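4.2 Open day at the Levness site

The second round of data comes from the November open day at Levness. Doors opened at 10 am and the liquid transfer task ran on a loop until closing, with short stops to reset the cups. 89 visitors filled in the card at the exit. We did not script what the operator said - in hindsight a mistake, as the wording drifted over the day and some visitors were told more then others.

Task as in 4.1: one arm handles the syringe, orange liquid in a small cup and a larger jug, second arm alongside (Figure 3). Same controller settings as in the Ravent trials, no retuning for the window light.

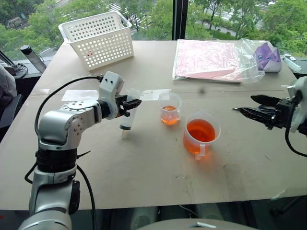
Figure 3. Two-arm setup with syringe, measuring cup and jug.

Visitors mostly asked about speed. Seven asked wether the arm could be stopped by hand, which we had not put on the card at all. Xinyi Shen coded the free-text answers alone, so no agreement score is given. Cards with no free text were kept for the ratings and dropped from the coding - see Section 5 for how this affects the comparison with Ravent.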